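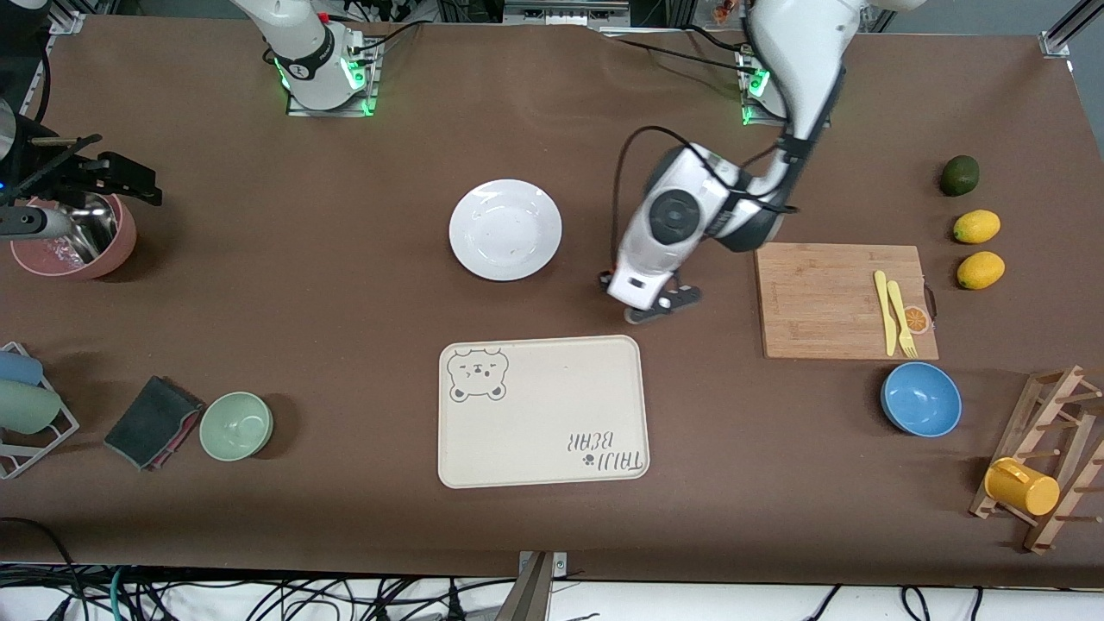 The meeting opened with the kitchen fire leaflet for Fletley and Lastport, held over from last time. The second draft had been sent round and most comments were on its length. It was agreed to cut the page on the history of the fire station and use the space for cooking advice. The leaflet should tell people to get their food ready before the hob goes on, at a table with plenty of clear room, like the brown one shown with the white plate and the bamboo board on it. The line about tea towels stays. The line about loose sleeves moves to the front page.

**Meeting of the Fletley and Lastport Home Fire Safety Group**
27 December 2022, Fletley fire station, upstairs room

Present: the fire station, Fletley parish council, Lastport Tenants' Association, the Sriwong Court residents' group, the district housing office.
Apologies: the Lastport health centre.

**1. Minutes of the last meeting**

Agreed, with one correction. Item 5 should have said that the dry riser at Sriwong Court was tested, and not that it was replaced.

**2. Kitchen fire leaflet (continued)**

The print order will be 2,000 copies. The parish council asked whether fewer would do, as there were boxes left over from the chimney leaflet. The fire station said the chimney leaflet had only gone to houses with open fires and this one was for every home. The order stands.

The wording on pan fires was gone through again. The text will now read: "Turn off the heat if it is safe to do so. Do not move the pan. Never put water on it. Get out, close the door and call 999." The tenants' association wanted something on fire blankets. The fire station would prefer to leave blankets out of the leaflet and cover them on home visits, where people can be shown. Agreed after some discussion.

The type size is to go up. Two readers at Lastport had found the draft hard to read under ordinary room light.

Action: fire station to send the final text to the parish council, who will place the order.

**3. Home visits**

There have been 86 visits since May. Most were in Fletley. Lastport is behind because the request form was only put in the library there in the autumn, and for a time it had the wrong phone number on it. The number has been put right.

The most common fault found was a smoke alarm with no battery. The next was an alarm fitted in the kitchen itself, set off by cooking and then taken down. Where this was found, the visitor offered to fit an alarm in the hall and talked through a heat alarm for the kitchen.

The housing office asked for a list of its own properties where an alarm had been missing. The fire station can pass these on only where the tenant has agreed. The visit form has a box for this but it is on the back and often missed — it will be moved to the front.

Action: fire station to change the form. Housing office to say what it needs on the list.

**4. Sriwong Court**

The residents' group reported that 4 flats on the top floor still have the old front doors. The closers on these are worn and the doors do not shut fully on their own. The housing office said the replacement doors are on order but could give no delivery date. In the meantime the closers can be adjusted, and this should not wait for the doors.

Mobility scooters are again being charged on the first floor landing. Letters have been sent. The residents' group said that letters alone would not settle it, as there is nowhere else with a socket. The ground floor store was suggested. It has power but the door is too narrow for the larger scooters. The housing office will look at the cost of widening it and will ask the fire station for advice before any work is planned, as the store sits beside the stairs.

The bin store was found unlocked on 2 evening checks. The lock works. A notice will go up.

Action: housing office to adjust the closers and report back on the store. Residents' group to put up the notice.

**5. Elo panel, Lastport community hall**

The Elo alarm panel in the hall is showing a fault light for the back corridor. The hall's engineer has been out and thinks the detector needs changing. The alarm sounds in all other parts of the building. Until the detector is changed, hirers are to be told at the start of each booking that the back corridor is not covered, and the corridor is to be checked before locking up. The parish council asked that the hall's fire log be brought up to date at the same time, as there are gaps in it.

Action: tenants' association to speak to the hall and confirm when the detector is changed.

**6. Spending**

The leaflet will use most of what is left in this year's grant. There is enough for one more box of alarms for the home visits. Agreed to buy these now and keep them at the station.

**7. Any other business**

The parish council has had a complaint about cars parked across the hydrant by the Fletley shops. The plate on the wall has faded and people may not know the hydrant is there. The fire station will report it to the water company.

The tenants' association asked whether the group could have a table at the Lastport summer fair. No decision. To go on the next agenda, along with electric blanket testing, which there was no time for.

**8. Next meeting**

At Lastport community hall, if the detector has been changed. Otherwise at the fire station. Date to be sent round.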